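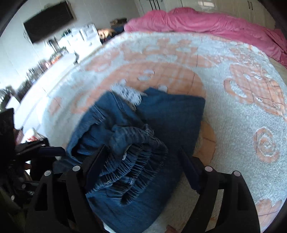
Armelle Bouvier wrote in after our last round-up to ask why we score handheld grippers on reach and grip but never on the rules that come with them, as it is the rules that decide whether two people's recordings can be used together. The point is fair, and this review of the Prilta handheld gripper is mostly a review of its practice guide.

The guide runs to 17 pages and is supplied with the tool. It is divided into site preparation, handling, and record keeping. We followed it for 131 recordings of laundry work in furnished homes, mainly picking up and folding clothes from floors and beds.

Site preparation

The guide asks for a room to be left as its occupants normally keep it. Items may be moved only if they are fragile, private or a trip hazard, and each move must be noted. This is sensible and easy to apply. The older Pasmont guide told users to clear every surface first, and recordings made under it all look alike.

Floor coverings get a paragraph of their own. On deep pile, the finger tips should meet the garment and not the rug, and the approach should be slowed. The guide gives no figure for "slowed". Our two operators read it differently and we had to agree a house rule.

Handling

Denim is the hard case. Waistbands and pocket seams are stiff, while the leg next to them folds under its own weight. The guide says to grip at a seam where one can be reached, close fully before lifting, and keep the free hand out of the working area. All three rules held up. A fourth, that a failed grip must be left in the recording and tried again from a new position, is the most useful in the document. Operators dislike it and need reminding.

Gathered or elasticated cloth is not mentioned at all. Ruoxi Hou, testing for us, took it as ordinary cloth and marked the records accordingly. A revised edition should cover it.

Record keeping

Each recording needs a site code, garment type, operator and outcome. The form is short. The outcome field allows only "done" or "not done", so a half-folded shirt has nowhere to go. Sugden's form has a "partly done" entry and is better for it.

Consent is handled well. The occupant signs before work starts, is shown which rooms will be used, and can withdraw a recording later by quoting the site code.

Cost

The tool with guide is 215 euros. Spare pads are extra. The Dorninik is cheaper but comes with a single sheet of safety warnings and no procedure.

Rating

Tool: good. Guide: good, with gaps on speed, elasticated fabric and partial outcomes. Recommended for teams with more than one operator, provided a house rule on approach speed is written down before the first session.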